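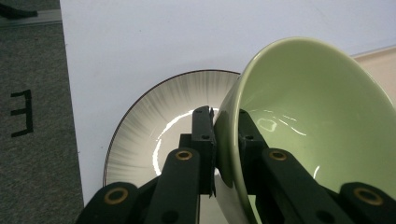
How to clear and stack a small table without chipping everything you own

Most advice on clearing dishes comes from people selling something. I have read guides that want you to buy felt dividers, a rolling cart and a set of color-coded bins before you are allowed to move a cereal bowl. I own none of that. I have a white table, a handful of ceramics that don't match, and a tray. The method that follows takes five minutes on a normal evening, and I've been doing it long enough to have opinions about where it goes wrong.

My friend Davina Gunn thinks the whole subject is silly and that you should just pick things up. She has also glued the same mug twice.

What you need

A tray with a raised rim. A clean dish towel. That's the list. If somebody tells you the tray has to be a certain brand, keep your wallet shut. I was given a Trilau catalog once with 246 pages in it and I could not find one tray I'd call better than the one from the thrift store in Strachan.

Step 1: Scrape first, stack later

Get the crumbs and leftovers off before you put anything on top of anything else. A bit of toast crust between two plates makes the top one rock, and a rocking plate is one that slides when you turn the corner into the kitchen. Use a soft spatula or the side of a spoon. I don't believe in scraping with a knife, whatever your grandmother did, at least on anything with a pattern you like.

Step 2: Separate the bowls from the plates

People love to leave the bowl sitting on the plate and carry the pair. It looks efficient. I did it for years. The trouble is that a small bowl with a glossy glaze has very little holding it in place on a smooth plate, and the moment you tilt the plate the bowl goes for a ride.

Lift the bowl off first. If it has ended up on its side, take hold of the wall near the rim and bring it up slowly, keeping it clear of the plate's edge. Rim against rim is where chips come from. The middle of a plate can take a fair amount of abuse, but a thin edge can't, and a painted line around it will show every nick.

One hand on the bowl, the other steadying the plate. Haiyan Lü, who taught the pottery evening I took at Drisside, used to say a bowl should be held as if it were full. I was skeptical of most of what I heard in that class (there was a lot of talk about energy) but that one has stuck.

Step 3: Load the tray

Heaviest things go in the middle - plates, usually. Largest at the bottom, and stop at four. You can carry more than that. You can also drop more than that.

Bowls go beside the plates, never on top of them. Set each one down on its foot, and leave a finger's width between it and the rim of the tray. If two bowls are the same shape you can nest them, but put a fold of the dish towel in between. I've seen it claimed that modern glazes don't scratch each other. Mine haven't read that article.

A decorated tray is fine for this. Some people keep theirs on the wall because it has a word or a little drawing on it, and then carry dishes on a cutting board with no rim at all. A tray is for carrying. Wipe it with a damp cloth afterward and don't soak it, and the printing should be all right for a good while.

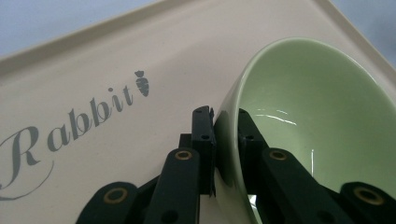 Step 4: Carry it

Both hands, elbows in, tray level with your belt. Look where you're going and leave the dishes to themselves. Make sure there's a clear spot by the sink before you leave the table. If you have carpet, pick your feet up, and don't assume it will save a falling bowl. It might. I wouldn't plan an evening on it.

Step 5: Unload in reverse

Bowls come off first, then plates, one at a time. Wash the bowls while the water is clean. Dry the foot of each one properly, especially if it's unglazed, or you'll find a damp ring on the shelf by Thursday.

Do you need shelf liners?

Probably not. Wilma Aitken swears by the Udent ones and has them in every cupboard, and her dishes are in the same condition as mine. A sheet of paper towel between the good plates does the job. Change it when it looks tired.

If something chips anyway

Run a fingertip lightly along the outside of the rim, near the chip and not over it. If it feels sharp, stop eating from it. It can hold keys, or a plant. The repair kits I've tried were fine for looks and I wouldn't put soup in the result.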